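Unit 4: Modular grids and setting out
Course notes, Building Layout, Stendley site

4.1 Purpose of a planning grid

A planning grid is a set of reference lines at equal spacing, drawn before any wall or opening is placed. It fixes where components may begin and end. The spacing is called the module. In these notes the module is 200 mm unless the question states otherwise.

Two kinds of grid are used. An axial grid runs through the centre of each wall. A face grid runs along one face of the wall, normally the inner one. The kind in use must be written on the drawing, as the two give different room sizes for the same line spacing.

4.2 Nominal and work size

A component that occupies one module is not made one module wide. Space is left for the joint and for error in manufacture. For the Gerngate block used in the exercises:

Nominal size: 200 mm
Work size: 196 mm
Joint allowance: 4 mm, shared between both sides

Each block is therefore set back 2 mm from the grid line on either side. Students often take the whole allowance from one side. Over a single block this does no harm, but the first block then starts on the line and every joint is drawn in the wrong place.

4.3 Regular grids on a square base

A square grid has the same module in both directions. A part may be turned through a right angle and still fit. A rectangular grid does not allow this unless the part is itself square.

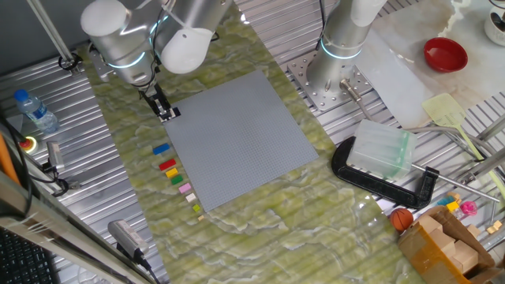 Studded baseplate: a square grid at small scale.

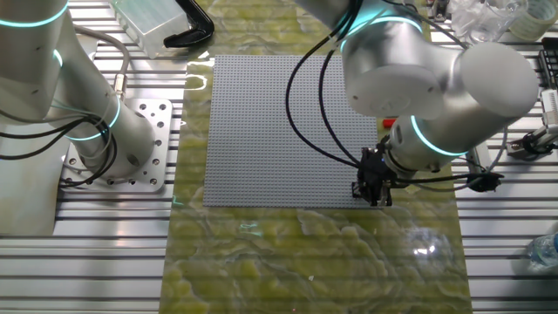 4.4 Parts that do not fit the module

Some parts have sizes fixed by other trades. The Thaler duct is 145 mm wide and does not fill a module. Three methods are accepted:

(a) Centre the duct in the module and make up both sides.
(b) Place it against one line and make up the other side.
(c) Interrupt the grid with a neutral zone of the width required.

Method (b) is preferred where access is needed from one side only. In a 200 mm module it leaves a strip of 55 mm. Method (c) should be used sparingly. All lines beyond the zone are displaced and must be dimensioned again from the zone edge.

4.5 Setting out on site

Measure each line from the datum. Do not measure from the previous line, as small errors are then carried forward and added together. Check the square by comparing the two diagonals, which should be equal. Where they differ, correct the angle before marking any intermediate lines.

Exercise

Redraw the ground floor of the Rarkum store on a face grid. Show the duct by method (b) and again by method (c), and give running dimensions from the datum for both. Hand in both sheets at the same scale.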